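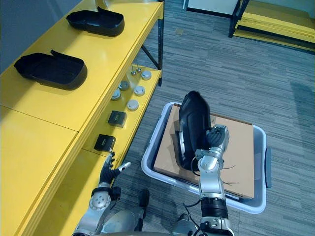 Print | E-mail

In December I visited Mokent together with Ashley Mapplebeck from Baert. Our subject was the safety rules for robots with two arms. Each change of program there must be signed by two persons.
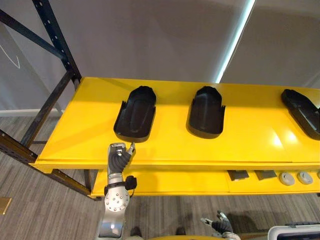 Good practice begins with a fixed layout, explained Ah-rin Wang. The black trays stay on the top yellow shelf and the small parts on the one under it. The rule book has 99 points.

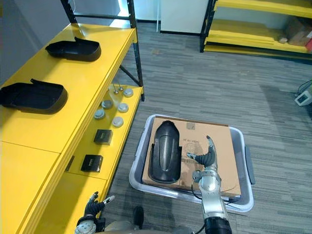 Page 588

I liked very much the rule that people wait for the full stop of both arms.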